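Search this site Search Go
Workshop Visits
Posted in June by the Saturday-less Tinkerer
14 comments

I had been promising myself a trip out to the Clastham shared workshop for the better part of a year, and what finally got me into the car was a flyer for their open afternoon with the words "two-armed robot, home-built, come and have a go" across the bottom. Well, how do you stay home after that? It's an hour and a bit from my place if you don't stop for pie, and I stopped for pie.

The workshop sits upstairs over what used to be a carpet showroom, and the stairs are steep, so if your knees are like mine take the freight elevator around the back and be patient with the gate. They have 2000 square feet up there, split between woodwork at the noisy end, a sewing corner, a row of 3D printers that all seemed to be making parts for each other, and then the bench by the window where the robot people have settled in. I said hello to the woodworkers first, to be polite, and came away with a very nice offcut of cherry that I have no plan for whatsoever.

The build is called Brindness. I asked what it meant and got three different answers from people standing next to each other, so I'll leave that one alone. It's a pair of arms set up to work at a table, one on each side, and it has been put together on evenings and weekends over 15 months. The running cost sheet is taped up inside a cupboard door, which I thought was a lovely touch, and the figure at the bottom when I looked was $838 for the second arm's wiring, fasteners and spare parts alone. The motors are a separate sheet. I was advised to sit down before reading that one - and I did, on a very wobbly stool.

What they're after at the moment is sorting. Toy bricks, mostly, and they have a good reason for it, I think. Bricks are cheap, they survive being dropped, and they land every which way up, so the grippers never get the same problem twice. The first few months went into getting one arm to pick up one brick from a bare table. Then somebody tipped a whole heap into a bin and, as it was put to me, they went right back to the beginning. A brick standing on end against the wall of a bin is a very different animal from a brick lying flat in the open, and you can feel why the moment you try to fish one out using just two fingertips. (I tried. There's a knack.)
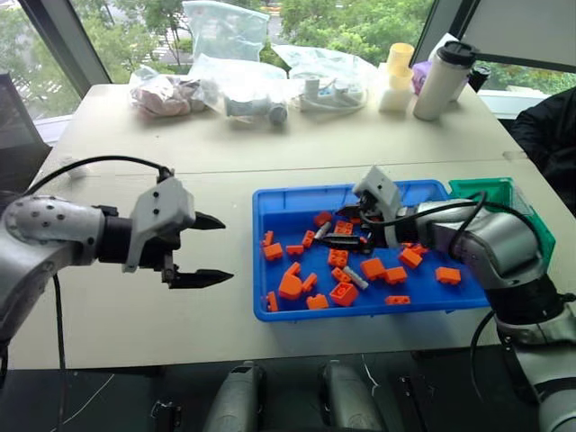 The fingers themselves have been through a lot of versions. The early ones were printed wide and flat, and they were strong enough but could never get down beside anything, so each new set came out narrower than the last. There's a shoebox full of the rejects and I spent far too long rummaging in it, because you can read the whole history of the project in there if you lay them out in a row. My favorite was a curved pair that looked like parrot beaks. They apparently gripped beautifully and then wouldn't let go.

The cables were the other long conversation of the afternoon. Leave too little slack and the wrist can't turn all the way, leave too much and you have a loop waiting to catch on something. They've gone for the generous side, and everybody has an opinion on it. I put in a word for spring-loaded cable guides, having used something similar on a garage hoist, and was told very kindly that they'd tried it and that it pulled the arm off its mark. So much for me!

The software side went over my head in places, I'll admit. They use a planning program called Tratance, written by a few of the members, and there's a log of every attempt at a pick going back to the spring. It stood at 1248 when I was shown it. I liked that the failures are written up with as much care as the rest, with little notes like "squeezed too early" and "went for the shadow."

Then we got our turn at driving, up to five minutes each with the controls. It's slower than you expect and much harder on the concentration. I kept moving my own shoulder when I wanted the arm to move, and a girl of maybe ten who went after me was better at it in her first minute than I was in my last.

Tea and lemon bars were at the back, next to the laser cutter. A supplier called Kinoshita had sent along a tray of sample bearings for people to help themselves, and I took two, which are now on my windowsill next to the cherry offcut.

If you want to go, the robot bench is generally busy from 6 in the evening, and visitors are welcome as long as you ring the lower bell. The upper one isn't connected to anything. I'm hoping to get back in the fall, when they want to have a go at mixed bins with softer things in them, and I've already been told to bring some old socks.

37 shares
14 comments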